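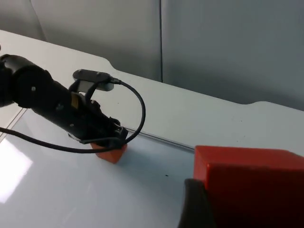

Urix firmware 2 changes how the Omov media player handles external drives, and most of the questions sent to this newsletter last month were on that point. The player now reads the drive's index once at start-up and keeps it in memory. Labels matter more as a result: a small yellow one, like the one on the black arm, is easy to find on a dark casing, so write the volume name on it and stick it to the drive. The player lists drives by volume name only.

Format the drive as FAT32 before first use. Chaiwat Kongkaew tested 19 drives on the new firmware and found that any folder holding more than 1,399 files was cut short in the listing, with no warning on screen. Split large music folders by artist.

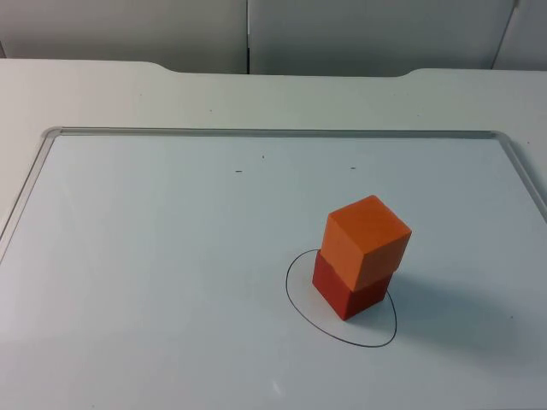
Copying from a PC

Use the rear USB port. The front port shares its power with the display, and a drive without its own supply may drop out during long copies.
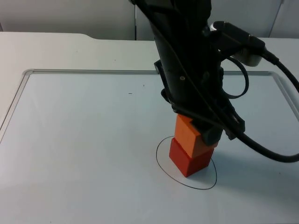 Cúc Doãn measured 67 minutes for a full copy through the rear port with the screen off. With the screen on, the same copy stopped twice.

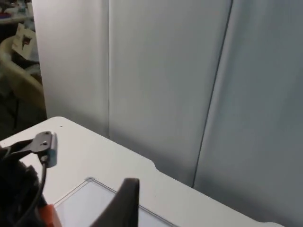
If a copy stops, delete the last file before starting again. The player treats a part-written file as complete and will skip it. Kaewmanee has a fix in test for December.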